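Grasp planner notes, the cable problem again

Quick one before I head out, it's late and the build is still running.

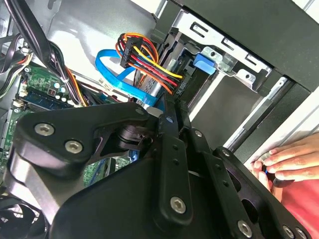 So. Two weeks into the disassembly task and the planner finally does the thing where it backs off when it can't find a clean approach. Used to just time out and sit there. Now it returns a reason code and the nearest pose it would have accepted. Small change, should have done it in February.

The big headache is cables. Not the boards, not the drives. Rigid stuff is fine, you get a decent depth map, you fit a plane or a box, done. Cables move when you breathe on them and the depth sensor gives me mush wherever there's a bundle. Black ones are the worst. Holes in the point cloud, and the planner sees a hole and thinks great, free space! Goes right for it.

What I had before: anything with no depth return = unknown, unknown = free. Dumb default, came with the voxel map, I never touched it. Flipped it to unknown = occupied and then the arm refused to go anywhere inside a case. Every pose rejected. 700 candidates sampled, all of them red. Felt like progress for a minute or two, it wasn't.

Where I landed is a third state. Call it "soft". The segmenter (Fimilska, my little model, yes I know the name is silly) tags cable pixels from color alone, no depth, and those get painted into the voxel map as soft. Planner can pass through soft but pays for it, and the speed limit drops while any link is inside one. Contact threshold drops too. If the force reading goes over, stop, back up along the same path, replan. Nothing clever.

Cost weight is 51. Don't ask. I swept it and the curve was flat for ages and then fell off a cliff, and 51 was the last one before the cliff. Probably overfit to the cases on my bench. Will redo the sweep when I have more of them.

Fimilska does well on saturated colors, reds and yellows and that bright blue you get on data cables. Grey ribbon is hit or miss. Black on black is still bad, it'll follow a bundle for a while and then just loose it. Tried bumping exposure, helped a bit, then the metal blew out and the drive cage edges went with it. So now I take 3 exposures and run the segmenter on each and merge. Slower. Fine for now, the arm is the slow part anyway.

Other stuff, in no order:

- moved the whole config out of the launch files and into Verschueren, so there's one place to change a threshold. Was 2 places before and they disagreed for who knows how long. Explains some weird logs.

- hand detection. There's a person reaching in alongside the gripper for a lot of this, so the slow zone has to follow the hand, not the arm. Had it keyed to the arm base frame like an idiot. Fixed. Hands in gloves still drop out, need data.

- self-filter. The gripper takes up a huge chunk of the wrist view and the old mask was drawn by hand, one static polygon. Fingers open, mask is wrong. Now it renders the gripper model from joint state and masks that, padded by a few pixels. Should of done this first, it killed half my ghost obstacles.

- the replay tool (Rovthorpe) can step backwards now!! Took one evening. I've wanted that forever.

Still broken: replanning after a contact stop sometimes picks the exact same path again, becuase the map hasn't updated yet. Race between the perception tick and the planner. Could just sleep for a tick but ugh. Want to put a map version on each plan request and have the planner wait for a newer one. Next on the list.

Also the log format changed, so if you pulled the repo last week the old bags won't load in the new viewer. Converter script is in tools, run it once per folder, it overwrites in place so copy first. Learned that on the Filtonmont set. Had a backup, thankfully.

Ok build's done. One test failing, timing one, will look tomorrow.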